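2021-02-08

**Currency cover for small exporters**

Corrado Rizzi has run the hedging desk at Certon for six years. His clients are mid-sized exporters that invoice in dollars and pay wages in euros, and most of them cover less than he would like.

"They hedge the order book and leave the forecast open," he says. "Then the rate moves and the forecast is where the loss sits."

Of the 2,000 accounts the desk reviewed last year, 1,818 held forward contracts. Only 69 used options - a share Rizzi puts down to the premium, which is paid up front and shows on the books at once. "A forward looks free. The cost is in the points, and few finance managers break that out."

He expects dollar weakness to keep pressure on margins through February and prefers layered forwards, with a part of the cover rolled each month. 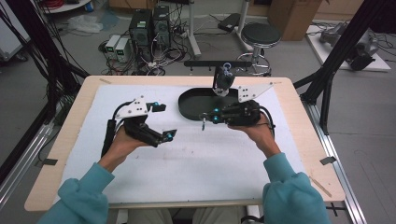

Equipment makers are harder to cover than food or textile firms, Rizzi says, as delivery dates slip and the contract then matures before the cash arrives. "Net the exposures first," he says. "Then hedge what is left."

Certon charges no fee for the netting review.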